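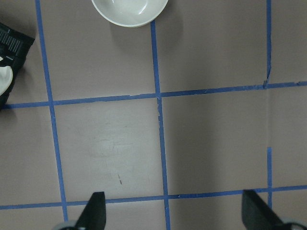 Wrist view of the taped table, with the bowl at the top and the fingers at the bottom.

14 shares | 6 comments

Staka, reviewed: does a taped grid make a fair test?

Monday, April 19, 2021

Staka is a method for testing pick-and-place policies, written up by Mehrangiz Soltani and Shahram Talebi. You tape squares on a table, put each object down in a listed square, run the policy, and score every square by itself. Their claim is that two labs doing this will get numbers they can compare. I went in wanting to believe it and came out about half convinced.

The good part first. Scoring by square is a real step up from one big success rate. Our policy looked fine on the usual average, and the Staka sheet showed that most of its failures sat in the squares farthest from the arm. I would have missed that. Setup is cheap too: a roll of blue painter's tape and an afternoon.

Now the trouble. The paper talks about squares as if they came out of a machine shop. Tape on a real table wobbles. The ends tear, the lines lean, and in one place on the right a vertical strip stops and starts again lower down with bare table between. Is an object put down in that gap in one square or the next? The paper has no rule for it, and Soltani and Talebi report scores to a decimal place anyway.

Then there is what the camera sees. From the wrist, those saturated blue lines are the strongest thing on the table by a long way, much stronger than a white bowl on pale mauve-gray. A policy trained on this table could be steering by the tape. The authors say it isn't, and point to a test on a bare table at Zelthorpe. That test had 27 trials. The main result had 1,000. I don't think the small one can carry the weight they put on it.

Shadows get no mention at all. The one beside our bowl falls right across a tape line, and a bowl moved one square over will throw it somewhere else. Two labs with different lamps are not running the same test, whatever the grid says.

We ran Kragh and Hellavine, the two baselines in the paper, and the order matched theirs. The gap between them did not - ours was 4 points, well short of the published figure. I would trust Staka to rank methods on one table. Across tables, no.

A second version is promised for July. I want the bare-table test at full size, and a line or two on lighting.

Score: 4 out of 10 as a standard, higher as a debugging aid.

Share this review | 6 comments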